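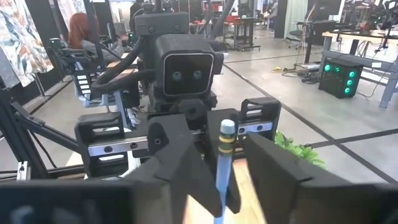
The Girkavo Two-Arm Bench Kit is a complete set of parts for building a pair of tabletop robot arms at home or in a shared workshop. It is supplied by Zirnance and is intended for builders who have assembled at least one motorized project before and who have access to a sturdy table. The kit is sold without a tabletop, a computer or a display. Each gripper consists of a pair of black fingers on a short rail, and a slim object such as a pen is a suitable first item for testing whether the two fingers meet evenly. A wrist camera fitted above the fingers should see both tips and whatever stands between them; if only one tip is in view, the camera bracket is to be turned and tightened again.

Order number: 338
Assembly level: intermediate
Arms per kit: 2
Status: available to order, ships from the Sirkari warehouse

What the kit contains

Two arms, delivered in sections with the joint motors already fitted
Two grippers with fingers, rails and bolts
Two wrist camera brackets (cameras are ordered separately)
Two mounting plates for the table edge
Frame rails with corner brackets
Power adapters and one cable set
One bag of fasteners, 82 pieces, sorted by size
Printed assembly guide and wiring chart

The fastener bag includes spares of the two smallest screw sizes only. Customers who lose a rail bolt may order the Rezaei replacement pack, which fits all versions of the gripper.

Choosing a place for the build

The arms may be set up in a garage, a spare room or a shared shop floor. The table must not rock. A solid wood top is preferred, as the mounting plates clamp more firmly to it than to a hollow board. Glossy finishes are acceptable, although strong ceiling light or a nearby window can produce pale reflections on the surface, and these may disturb a camera aimed at small items. A roller shade is usually enough to correct the problem.

Everyday objects are well suited to early practice. Pens standing in a mesh desk organizer give the operator a clear target at a useful height and require the gripper to come down from above without striking the rim. Begin with a single pen and move the arm at the lowest speed setting. 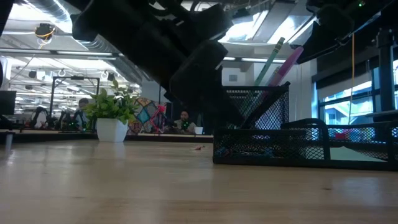
Mounting the arms

The arms are mounted at opposite sides of the table so that both can reach the middle. Fit the frame rails first and leave the corner brackets finger-tight until the plates are in position. Once both plates sit flat against the edge, tighten the brackets, then the plates, then the base of each arm. Two people are advised for this step. One person holds the arm upright while the other works from below.

Check the reach of each arm by hand, with the power disconnected. The grippers should be able to pass over the center of the table without the forearms touching the rails. If they cannot, move the plates outward and repeat the check — the rails have enough slack in them to allow for this.

Cables

Leave a loop of cable at every joint that turns. A cable pulled straight along the arm will be strained at the end of its travel, and a loop that is too long will catch on the gripper. The wiring chart gives a length for each joint. Power adapters should be kept off the tabletop, on a shelf or a side surface, together with the keyboard and monitor used to run the arms.

The practice area

For two-arm work, Zirnance recommends a shallow tray near one arm and a few small, light pieces spread between the two. Blocks and paper pads in plain colors are easy to tell apart from a wood surface. Larger items, including cups and plants, may remain on the table if they stand outside the reach of both arms.

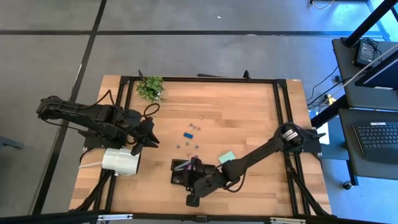 Tasks should be kept short at this stage. Picking up one piece and releasing it over the tray is sufficient for the first sessions, and the second arm may be left parked with its gripper open until the first behaves predictably. Handing a piece from one gripper to the other is covered in chapter 9 of the guide and should not be attempted before the joint limits have been set.

Safety

The arms are not toys and must not be operated by children without an adult at the table. Keep hands, hair and loose sleeves clear of the arms whenever power is connected. In a shared workshop, mark the reach of the arms on the floor and inform other members before each session. The stop switch must remain within reach of the operator at all times. Disconnect both adapters before changing fingers, moving a plate or working on any cable.

Warranty and returns

Motors and mounting plates are covered for 3 years from the date of delivery. Gripper fingers, cables and fasteners are wear parts and are not covered. Unopened kits may be returned to Sirkari in the original carton. Kits that have been partly assembled are accepted for repair but not for refund.

Related items

Girkavo wrist camera, single
Rezaei replacement pack, rail bolts and finger screws
Zirnance extension rails for deep tables
Zirnance cable set, long

Technical questions may be sent through the contact form and should quote the order number given above. The support desk replies on working days and is closed every Wednesday afternoon for stock intake.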